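Why the Simulated Robot Kept Driving Into Things: Fault Report on the Grastgate Task

Posted 23 Jun 2021 by Team Skarkora
7 comments | 300 shares

Our project was to get a two-armed mobile robot to cross a room in simulation, stop in front of a piece of furniture and reach out with its left gripper. The room is one of the indoor scenes in Grastgate, the set of test rooms our course uses. The control software was Onside, which handles the base and both arms. We had planned to spend most of the term on grasping. Most of it went on a fault in the base controller, and that is what this report covers.

The first full runs looked fine on the log. The base left its start point, turned, drove to the goal and reported that it had arrived. When we played the runs back we saw that the robot often ended up well short of where it said it was, or pressed against something. In the worst ones the body tipped and stayed tipped, and the controller went on sending wheel commands as if it were level. We had a tilt reading the whole time. It was being written to the log and was not used by anything.

Our first guess was the room model. Some rooms in the set have collision shapes that do not match what is drawn, so a robot can hit a part of a cabinet that isn't there. We turned on the collision outlines and checked the floor, the walls and the door. They matched. Our second guess was the weight of the arms. We ran the same path with both arms folded and with both arms forward, and the tipping happened either way, though sooner with the arms forward.

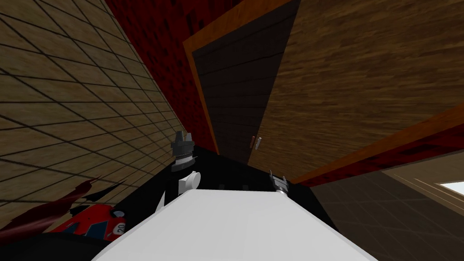 After that we stopped guessing and ran a batch. We did 632 runs from the same start point with small changes in heading, and sorted them by how they ended. In 492 of them the base reached the goal with no contact. The rest had a contact before the goal, and in nearly all of those the position estimate and the true position had already drifted apart before anything was touched.

The drift came from the wheel odometry. Onside works out how far the base has moved from wheel rotation alone. If a wheel slips in a turn, it counts the rotation as distance traveled. The simulator gives the true position too, but we had decided not to use it for control, as a real robot would not have it. So the estimate had nothing to correct it. A small slip early on became a large error by the end of the path.

The tipping was a second fault on top of the first. When the base met an obstacle, the controller saw that it was not getting closer in the way it expected and raised the wheel torque. There was an upper limit in the settings file, but it was read only at startup and then overwritten by the default when the arms were enabled. With no real limit, the base could push hard enough to climb whatever it was against.

We made three changes. The torque limit is now set again after the arms come up. The tilt reading now triggers a stop at 7 degrees. The arm will not start to reach until a short-range distance check agrees with the position estimate. This last one matters most for safety, as before it the left gripper would open and extend toward a target even when a flat surface was right in front of it.

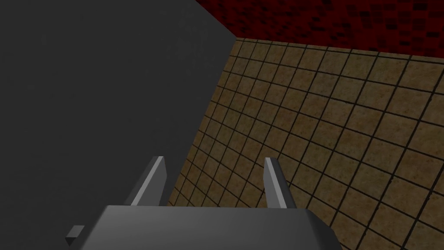
Katona asked in the review whether the tilt stop only hides the problem, given that the wheels can still slip and the robot will still be lost, just upright. That is a fair point. The stop does nothing for the odometry. It ends the run before the body goes over, and the run is then counted as failed.

We repeated the batch with 300 runs after the changes. None of them ended with the robot tipped. There were still contacts, and the distance check held the arm back in those. We did not have time to add a second source for position, such as matching the camera view to known walls, and this should be the next step for any group that picks up the project.

The old settings file is kept in the project folder with the overwritten line marked. Anyone running Onside with both arms enabled should check the torque value after startup and not trust what the file says.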